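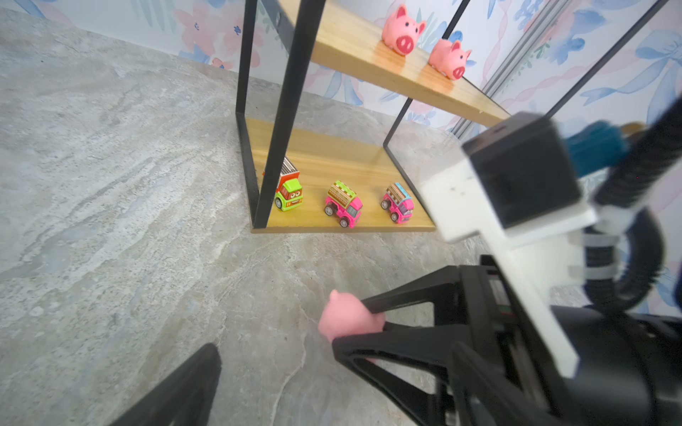 How do you buy a robot arm?

I get asked this a lot when I visit schools, usually by someone who has already decided where in their bedroom it's going to live. So let's go shopping!

My name is So-ying Shek and I plan what gets bought for the robot room at Broltcombe. I have a list, a calculator and a big mug of tea, and the first thing on my list is never the arm. It's a question. What do we want the robot to do?

Say the job is toys and a shelf. Toys are light, so you don't need a giant arm like the ones that lift car doors. You need a small one that can reach the shelf and pinch something squashy without flattening it. Small arms cost a lot less, hooray.

Then come all the bits people forget (I forgot them too, my first time). An arm needs fingers, and the fingers are often sold separately, a bit like batteries. It needs a camera if you want it to see. It needs cables, and something solid to be bolted to, or it would wobble about. 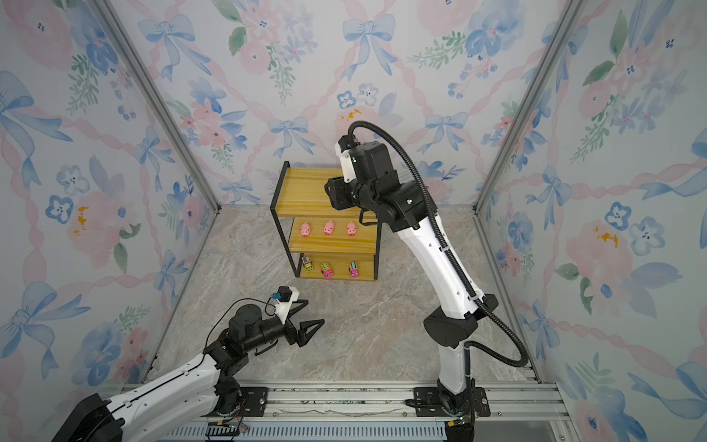
Two arms at work by the toy shelf. Can you spot the rail they're bolted to?

Now for some sums. Pretend we have 700 Stellia tokens to spend. A Skatdale arm costs 332 tokens. Can we have 2 of them? Yes, that's 664, and we've got 36 left over. But hang on, we haven't bought any fingers or cameras yet! If one Skatdale arm with fingers, camera and cables comes to 577, then we can only have one, and the other 123 goes in the savings pot until next year.

That's the bit of my job called budgeting. I write down everything we need, then everything we'd like, and I keep the two lists on different coloured paper so I don't cheat.

I always save a bit for spares as well. Fingers wear out and cables get tugged. When I ordered from a shop called Kuusk, the spare cable took until November to arrive, and I was very glad I'd already got one in the cupboard.

Your turn! Choose a job for a robot at your school. What would it need to reach, hold and see? Make your two lists, then swap with a friend and see what they think you've missed.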